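I have now been told by three separate people that slider-top zipper bags will change how I put food away. So I bought the box of 100. Thread, because I have opinions and they are mostly doubts.

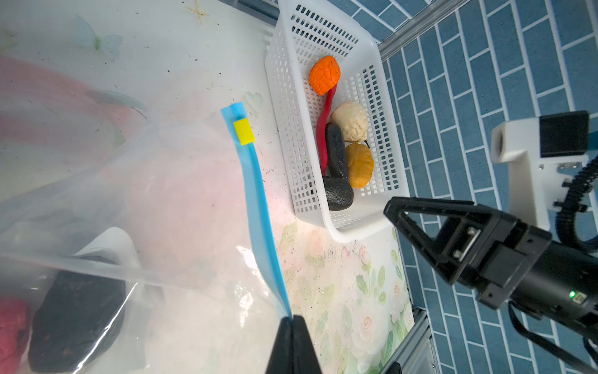

First claim: "you'll never lose track of what you've got, because it's clear." OK. Clear when it's flat and the light is behaving. The minute the plastic folds over on itself you get glare and creases and you're back to guessing which dark brown lump is which.

You know what I never have to guess about? The white basket with the little square holes. I look in, there's the long red chili, there's the orange thing. Done. It has no lid and no seal and I have never once wrestled with it.

Second claim: the slider. Blue seal, little yellow tab, you run it along and supposedly it's shut. My question is how anyone knows. The old press kind at least gave you a row of clicks under your thumb. With a slider I get to the end and then pinch the whole strip anyway – so what did I pay the tab for?

Elisa Pagano (my sister-in-law, owner of a label maker) says I'm stopping short and the last half inch is where it closes. Elisa, a seal with a secret half inch is a design problem.

Third claim, and the one that really gets me: "it keeps the mess contained." Look at any table after you've moved food from a basket to a bag and tell me about contained. Crumbs and specks all along the edge of the bag, more by the basket. I own a tablecloth with roses on it and I'd like to see the roses.

Also the holes in the basket, fine, I'll say it before someone else does. Crumbs go through holes. That's on the basket. Half a point to the bags.

Trefor Morris replied to ask if I've tried holding the bag open with one hand and loading with the other. Yes Trefor. The bag lies down. Every bag I have ever met lies down. You prop up one side and the other side flops over the food.

He then sent me a link to a stand that holds bags open. So now the bag needs a stand. My basket stands up by itself and has done so since I got it at Lo Presti on the way home one September.

Things I'll admit the bag is better at: going flat in a drawer, and being carried up the stairs without a chili making a run for it. That's 2. I tried to come up with more and got to "it's sort of pleasant to zip."

Somebody asked if I reuse them. I say I do. What I do is rinse one, hang it over the faucet, find it there at 9 at night still wet in the corners, and get out a new one. I suspect this is most people and the box is priced accordingly.

And before anyone says beeswax wrap, no. I did a year of beeswax wrap. Everything smelled like a candle and the wrap let go of the bowl whenever it felt like it.

Current plan: basket for whatever I'm going to use this week, bags for whatever has to travel. Elisa says that's what she told me in the first place – I've scrolled back and it is not what she told me.

Will report back when the box runs out, if the yellow tabs last that long. One has already come off in my hand.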